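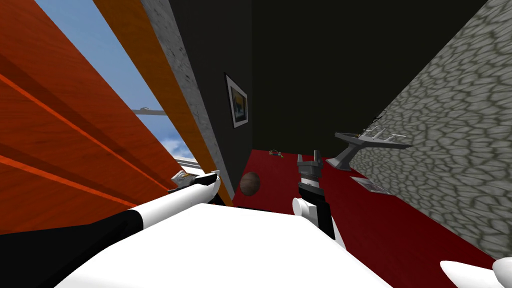
Render: orange boards, amber beam, dark wall

Pine boards going orange: oil, water-based varnish or lye?

lotteprins
28 June 2020

We have softwood boards throughout the upper floor, 20 mm thick, tongue and groove, supplied by Ross and laid by the previous owner. They were finished with an oil-based varnish and have gone a strong orange. I want to take the finish off and end up with something paler that stays paler. I know all softwood darkens to a degree. What I want to know is how much of the colour is the wood and how much is the finish.

The options I have so far:

Pallano hard oil, the white-tinted version
Cirnuso water-based floor varnish, matt
Lye, then soap

The rooms face south and get full sun for most of the day. There are no pets. Shoes are sometimes worn indoors. Any first-hand results after a few summers would be useful. The makers' colour charts only show fresh samples.

Lotte Prins

gradedstock

Both, but the finish goes first. Oil-based varnishes are amber in the tin and keep yellowing, and they do it in the dark as well as in the light. The wood underneath yellows from exposure to light. Lift a rug that has been down for years and you can separate the two effects: the covered part shows what the varnish has done alone, the rest shows varnish plus wood.

When you sand, most of the orange should go in the first pass or so. If it doesn't, somebody stained the boards before varnishing.

siebe_d

I would leave the tinted oil off the list if shoes are worn. It looks right for the first year. The pigment sits near the surface, so where the traffic is heaviest it wears away and the boards underneath carry on darkening. You get a yellow path from the door to the window with pale edges on either side. Topping up evens it out for a while, but the path is always one step behind.

Water-based varnish over a lye treatment is what I did in March last year, so only one summer so far and I can't give you the long answer. The change I can see up to now is slight. I kept an offcut in a drawer to compare.

Siebe Declercq

lotteprins

Thanks. Siebe, did you neutralise after the lye? The Cirnuso data sheet says the surface must be "free of alkaline residue" and gives no method for checking.

siebe_d

I washed it with plain water, let it dry, washed it again and let it dry again. Then pH paper on a damp patch in several places. One area by the radiator still read high and I went over it a third time. The raised grain needs knocking back lightly afterwards. Don't sand hard at that point or you go through the treated layer and the result is patchy.

oldplane

I disagree with putting varnish over lye at all. The treatment was meant for soap or oil, and both of those soak in. Varnish depends on a sound bond to the surface and you have just spent a day degrading the surface. I have seen it peel along the board edges where the lye collected in the joints and never got rinsed out properly. Peeling varnish on a floor can't be patched. You sand the room again, and on 20 mm tongue and groove there is only so much above the tongue to sand.

Soap it. It costs very little, it stays pale, and repair is a bucket and a cloth.

siebe_d

Soap in a room where shoes are worn will be grey by winter. I take the point about the joints. Mine has not peeled, but as I said, one summer.

oldplane

Grey is dirt in a thin soap layer. It means not enough coats at the start, or too much water when washing. I give four before the room is used and the floor gets washed with soap flakes only. Detergent strips it.

kerf_and_rebate

A question before anyone sands anything: how much is left above the tongue? Take up a threshold strip or look at the cut edge round a pipe. If the floor has been sanded before, 20 mm nominal may be well short of that now, and a hired drum machine in unpractised hands takes more than you expect. An orbital machine is slower and much harder to do damage with.

Also punch every nail down first. A nail head will tear the belt and leave a line right across the room.

lotteprins

Looked at the edge at the top of the stairs. There is 4 mm above the tongue. I think it has been sanded once, very unevenly, because the boards near the chimney breast are visibly dished.

kerf_and_rebate

Then you have enough for one careful job and perhaps one more after it. That would push me away from any finish that has to be sanded off to be repaired. So I end up with oldplane, though I don't care for soap.

gradedstock

Another route nobody has raised: water-based varnish on the bare wood with a UV-absorbing primer, no lye. Lekitano sell one. It won't give the chalky look, but it does slow the yellowing and there is nothing alkaline in the joints. The primer is thin and goes on unevenly if the room is warm, so close the curtains and do it early in the day.

I used it on a landing. Compared with the bedroom next to it, which had ordinary varnish on the same boards, the landing is clearly paler. The landing gets less sun, so that is not a fair test and I won't claim it is.

oldplane

A UV absorber gets used up. It buys time and then you are where you started, with a film on the floor.

gradedstock

Every finish on this page buys time. Soap has to be renewed as well, you just do it more often and call it washing.

siebe_d

Lotte, whichever you choose, make sample boards from the actual floor. There are usually spare lengths in the loft or you can lift one from inside a cupboard. Sand it exactly as you will sand the room. Do half of each with the finish under test and cover part of that half with foil, then put the lot on a south window sill. After a few weeks the line at the foil edge tells you more than a chart. New wood from a merchant is not a substitute. Old boards have already changed colour some way down and behave differently.

Keep a note of the quantities too. My lye coverage was well under what was printed on the bottle, and I ran short with a third of the room to go. The second bottle came from another batch and I could see the join until it was varnished.

lotteprins

Sample boards it is. There is a cupboard under the eaves with the same boards and I can get 2 up without damage. I will do soap, lye with soap, and plain Cirnuso over the Lekitano primer, with a control left bare. I have dropped the tinted oil after the comment about wear paths.

One more thing. The ceiling beam is nearly the same colour as the floor and I had planned to leave it. Does anyone regret having a pale floor under an orange beam?

kerf_and_rebate

I did the floor and left the beams. The beams looked darker afterwards for a month and then I stopped noticing. Stripping overhead is miserable work and the dust gets into everything, so if you are going to do it, do it before the floor.

oldplane

Agreed on the order. Wipe a small hidden part of the beam with white spirit first. If the colour comes off on the rag it is wax, and wax has to be cleared completely before anything else will take.

lotteprins

Brown on the rag. Wax, then. The beam can stay as it is until the samples are done. I will post the foil lines when there is something to see.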